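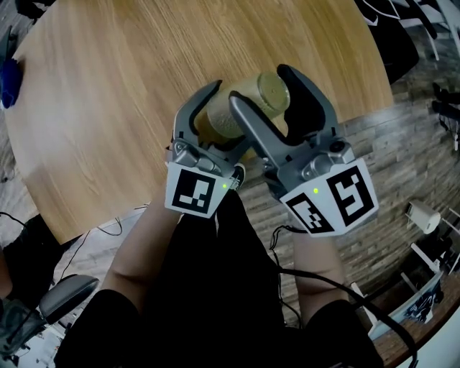
Visit notes – Nanbridge, hand-held gripper setup

Writing this up quick before I lose the thread. Went over to Nanbridge with Anas Shboul to see how they run their demo collection, mainly so we can stop guessing at the equipment budget for next year. Tassanee Bunnag showed us round. She runs the floor there and did the original buying, so she had most of the answers we wanted and a few we didn't.

What they do

Same idea as ours. People do ordinary tabletop jobs with a gripper in each hand, the recordings go to training, the arm comes later. Jars, cups, lids, folding. Glass jars are on the list because the arm will have to deal with glass sooner or later. Two-handed grasp on a jar lying on its side is one of their standard tasks and it is harder than it sounds. I tried. Fingers want to slide along the curve. Anas was better at it and mentioned this in the car. Twice.

Fiducial markers on white cubes at the base of each gripper. Little green light on there too. Tassanee's rule is nobody starts a take until they've looked at the lights on both sides.

Stations

They have 6 stations going. Each one is a table, a chair, a pair of grippers, a head camera, a computer and a shelf of objects. Tables are all different, bought secondhand on purpose. Round ones, square ones, light tops, dark tops. She pays next to nothing for them and says it's the best value line in her whole budget. We had matching desks penciled in. Take those out.

Grippers

This is where the money goes. They bought from Stadex first, then got a second batch from Twal when Stadex lead times slipped. Both do the job. Stadex quote said 6 weeks, came in closer to double that. Twal shipped faster but the grips were a bit heavy for smaller hands and a few operators asked to swap back.

Her advice, more or less in her words – don't price it per pair, price it per working pair per month. Fingers wear. Cables wear faster. She orders fingers in lots of 24 and was down to the last few when we were there. Our draft budget had one spare set per station and nothing at all for cables, which got a laugh.

Ask both suppliers for:
finger replacement cost on its own, not as a kit
cable length options (longer than you think)
whether markers come printed and mounted or we do it
who pays shipping on a repair

Cables

Separate heading becuase it came up so much. Black cable out from under the gripper, down past the operator's lap, across the floor. It works, but chairs roll over them. Overhead routing is on her list for May. She got a price for it and said it was fine, we just never put it in the plan. I'd put it in ours from day one. Cheaper before the furniture is in.

People

Operators do 28 minutes on and then a break. Odd number, she said it came from watching when the takes started getting sloppy. Bare forearms, sleeves pushed up, dark clothes prefered. Worth budgeting a few plain black tops in mixed sizes. Small money but somebody has to order them.

Training for a new operator is a day and a half before any of their takes are kept. We had half a day. Fix.

Consumables and objects

Forgot this completely in our draft. Jars, lids, cloths, food packets, all of it gets used up or broken or goes stale as data because everyone has picked up the same cup too many times. They rotate around 60 objects per table and then swap the boxes between stations. Supermarket run once a month on a company card. Tassanee keeps it as its own line so it doesn't get eaten by "misc".

Where this leaves Trullotwood

Anas wants to open with four stations, I'd said three. After seeing the spares cupboard I'm still at three, with the leftover going on fingers, cables and the overhead rail. He's half convinced. We'll settle it when the quotes are in.

To do
Me – email Stadex and Twal, same list to both so we can compare
Anas – measure the back room, check how many outlets are on the long wall
Anas – secondhand tables, look for mixed tops
Me – redo the spreadsheet with cables, objects and clothing as separate lines
Either – ask Tassanee if she'll share her wear log. She said yes but that was over lunch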